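3.2 Collecting demonstrations in the washroom scenes

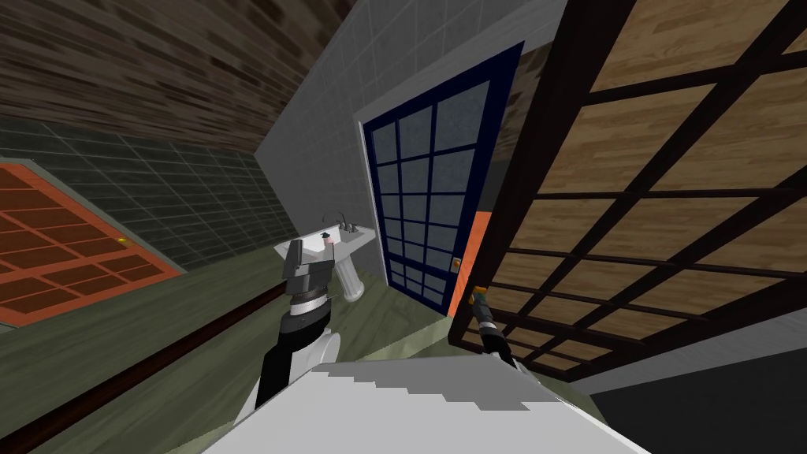
Figure 4. Robot's-eye view in a simulated washroom, with both grippers in sight. Render: M. Nomura, Drometti simulation group.

Most of our training examples come from rooms that no architect would sign. The scene generator, Sugawara, picks wall, floor and door finishes independently of one another and has no taste to get in the way. Figure 4 is typical: dark green tile meets gray tile, an orange-red door shares the room with a navy blue one, and the floor is olive. We kept such rooms on purpose. A policy trained only on tasteful bathrooms learns, among other things, that doors are white.

Each operator drove both arms through a headset and was asked to bring one gripper to the faucet and then withdraw it without touching the basin. An episode ended on success, on contact, or after 40 seconds, whichever embarrassed the operator least. We recorded 30 episodes per room and 911 in total, the odd number being what was left after we threw out the recordings in which someone had put the headset down to answer the door.

Camera tilt deserves a word. The viewpoint follows the operator's head, and people lean when they are concentrating. In Figure 4 the walls slope steeply as a result. Our first plan was to level every image before training. Policies trained on leveled images did well until the camera leaned at test time, at which point they reached confidently for the wall. We now leave the tilt in and give the model the head angle as an extra input.

The sink also hides behind the arm that is supposed to reach it. The left gripper in Figure 4 covers part of the pedestal sink, though the curved spout can still be made out. We did not filter these views. Bornow, our earlier set, did, and its policies hesitated whenever their own hand came into sight. Section 4 compares the two sets on 20 held-out rooms.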